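### 3.2 What the buyers told me

I'll admit I went into this part of the study expecting price to come up first, and it didn't. I talked with 23 people who had bought an original painting of a city from a small gallery in Trutville or Grevstead, and most of them started with the wall. They had a long blank one over a couch, they'd measured it, and they wanted something wide. Only later did they get around to which city it was!

The Hullelholm harbor views are a nice case. Four of my buyers owned one, and two of those had never set foot in the place. One told me she liked "all that wet gray with a bit of orange in it," and I wrote that down word for word because it says more about color than I managed in my whole second chapter. The other just wanted boats.

I sorted the interview notes into five groups (size, color, memory of a place, the painter's name, and gift), and I let a single answer sit in more than one group. That made the sorting messier, but people don't buy paintings for one reason at a time, and I didn't want to pretend they do. Figure 2 goes with this section.

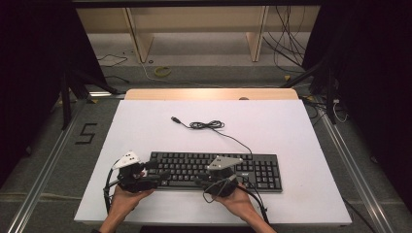
**Figure 2.** Keyboard and cable on a white board, with two hand-held grippers.

Memory of a place turned up more in Grevstead than in Trutville, which surprised me a little. My hunch is that it has to do with the Trevor gallery, where the painter's notes hang right next to each canvas and tell you which street corner you're looking at. Folks read those notes, then they start telling you about the time they got lost on that same corner (I heard several of these, and enjoyed every one). I can't prove the notes did it from interviews alone, so I come back to the question in Section 4 with the sales records.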